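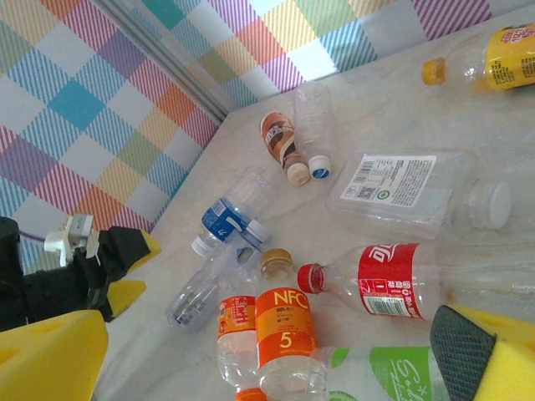

Step 1: Gather your bottles

Welcome back to the Gristix bottle-sorting series! Last part covered mounting the wrist camera and getting the Iltberg arm to talk to your computer. Now for my favorite bit – teaching it to pick things up by showing it how. We're going to record a stack of demonstrations, good ones, and the policy you train next time will only be as clever as what you put in here.

Raid the recycling. You want different labels, different cap colors, and different amounts of damage. A bottle squashed flat is a completely different grasp from a round one, so put at least one in from day one. Leave the caps on. Clear bottles with no label are the hardest for the camera and you'll be tempted to skip them. Please don't!

Step 2: Scatter them

Tip the whole lot out of a bag and leave them where they land. When I arranged mine by hand in January I kept lining them up without noticing, and the arm got very good at tidy rows and hopeless at everything else. Let some overlap. Let some touch. Change the pile after every episode, even if you only give it a stir with your hand.

Step 3: Record an episode

Open Cukia, pick "New session," and type a task line. Keep the wording the same for the whole session (mine is "pick up a bottle and put it in the bin"). Then press the foot pedal and drive.

Go slower than feels natural on the way in. Open the fingers wide before you come down, bring them to either side of the body of the bottle, pause for a beat, then close. The soft foam fingers forgive a lot, but a flattened bottle wants a pinch across its narrow side.

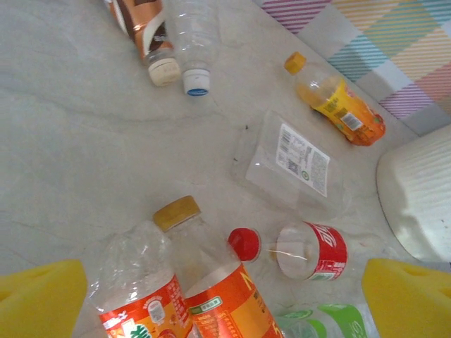 Pick your target before you press the pedal and stick with it. If you wander toward the orange labels, change your mind and swing over to a red cap, the model sees that hesitation as part of the job and will happily copy it – I have 56 episodes of dithering on an old drive to prove it.

Keep each episode under 60 seconds. If you fumble a grasp, back off and try again in the same recording. Recoveries are gold! If you knock a bottle off the work surface, stop and throw that one out.

Step 4: Check what you've got

Play everything back at double speed in Cukia's review tab. Delete episodes where your hand strays into view or the video stutters. I recorded 167 and kept 135, and that was enough for a first training run.

Step 5: Export

Choose the Wan format and tick "include gripper width." It's off by default and training will fail without it.

Updated 6/6/18: the export button has moved to the File menu.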